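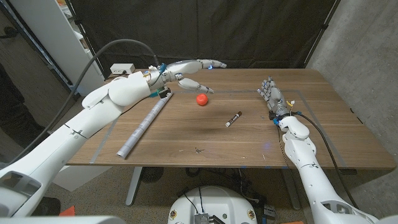 Ball, marker and paper tube on the walnut table.

From: Eimear Noonan
To: ollstead-desk list
Date: 8/15/26
Re: tape outline

Daithí Nic Aodha wrote:
> The gray tape settles it. Ball, marker and paper tube all
> lie on the table, and the table stays tidy for good.

Does it? We taped the bench at Semance in December and it was buried by spring. Tape shows you where the mess goes. I can still see crumbs near the front edge of yours.
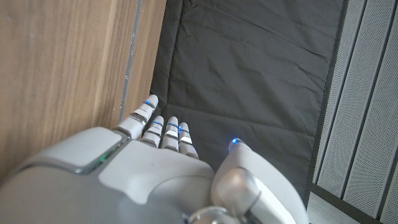

1. The curtain side

Who tidies here? Small things roll, and dark gray fabric is a bad place to hunt for a marker cap.

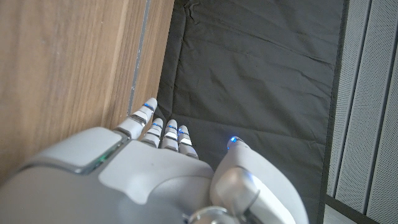
Wood panel and dark fabric.

I'd want a raised edge before I trusted any outline. The tube will roll too, orange cap or no orange cap. 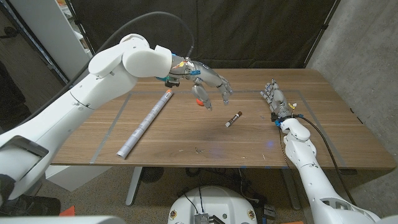 2. What I'd try

A shallow tray, 6 inches deep, and no tape. Tell me in December if I'm wrong.

Eimear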